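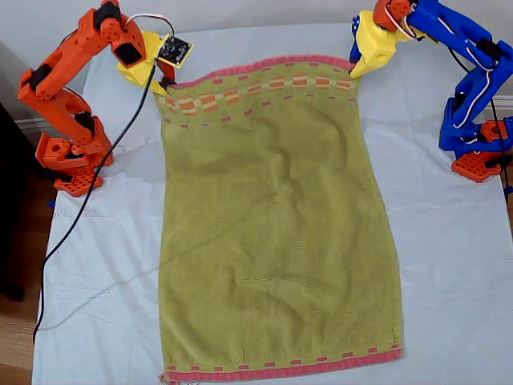
Elspeth Gourlay has called Funis "a scheduler that happens to know where the corners are", and the phrase is often repeated by people who use it. Funis is a software package for planning and controlling two robot arms that handle cloth together, such as a pair holding a towel by its top corners. It was written at Larkerbridge and first released one August under the name Purves.

The planner treats the cloth as a grid of 129 points. A camera supplies an estimate of where the corners lie, and the planner picks a grasp for each arm and a path that keeps the distance between the grippers within set limits. If the distance grows too large, both arms slow down by the same amount – neither is allowed to stop alone.

Control runs in 2 loops. The inner loop reads the joint servos and corrects their positions. The outer loop updates the cloth estimate 12 times a second and can call for a fresh grasp.

Version 24 replaced the older corner finder, which often mistook a woven border for a hem. Struan Gunn wrote the replacement. Patterned fabric remains harder than plain, and loose threads can still produce false corners.

Settings are kept in a single text file. A separate tool, Brornotow, replays logged runs and marks the points at which the two arms drifted out of step.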